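Section 4. Setting Up the Clirnel Methane Monitor for Private Wells

The Clirnel samples the air in your well cap and tells you if gas is collecting there. It does not tell you whose gas it is. For that you will need a laboratory, a lawyer and a comfortable chair.

CAUTION: Turn off the well pump at the breaker before lifting the cap. No smoking. You knew that, but our insurer likes to see it in print.

1. Remove the lid of the monitor and check that the serial number matches the one on your Multine warranty card.
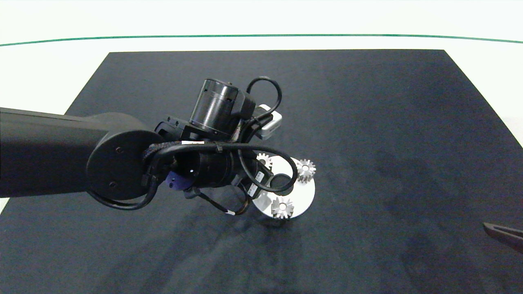 2. Fit the filter with the arrow pointing toward the sensor. It will also go in backward, quite happily, and report clean air until the end of time.

3. Secure the filter with the 2 small screws supplied. 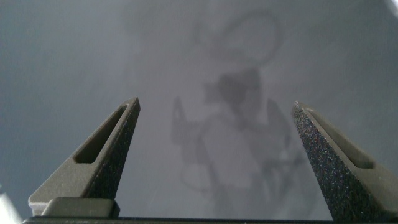
The screws are stainless steel and have a gift for travel. Do this step indoors, before you go anywhere near the well. A wide, plain gray surface like the one between those two pointed fingers is ideal, and shows up a runaway screw far better than gravel does.

4. Run the cable up the casing, leaving some slack at the cap.

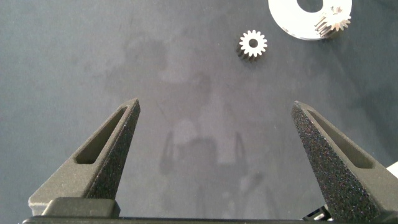 5. Switch on and wait 23 minutes. The display will read 425 for a while. This is the warm-up code. Please don't evacuate.

6. Set the alarm to 1,000 ppm unless your county specifies a lower figure.

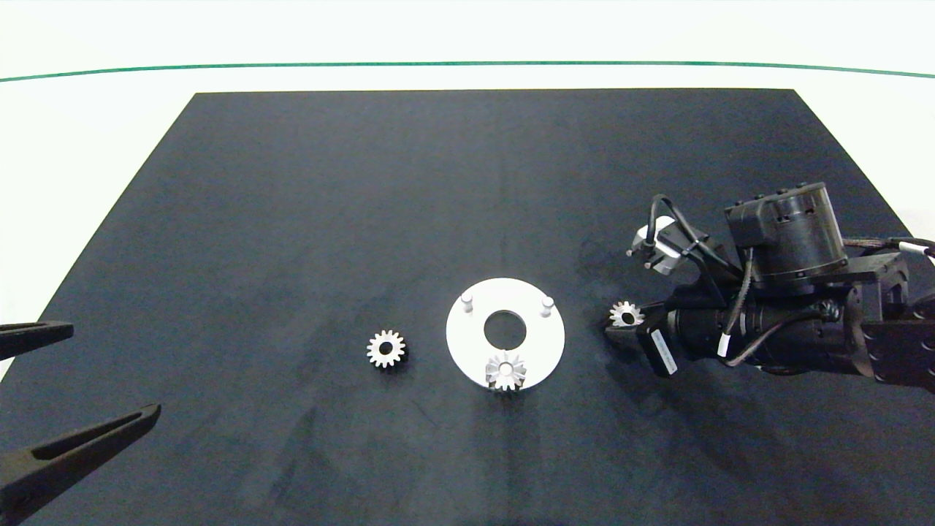

Fig. 4. Round white plate with a gear on its lower peg; second gear on the mat, left.

NOTE: Owners of the older Jultanard unit should keep their existing bracket. The new one is better looking and does not fit.

Revised 14 Apr 2024, B. Gumede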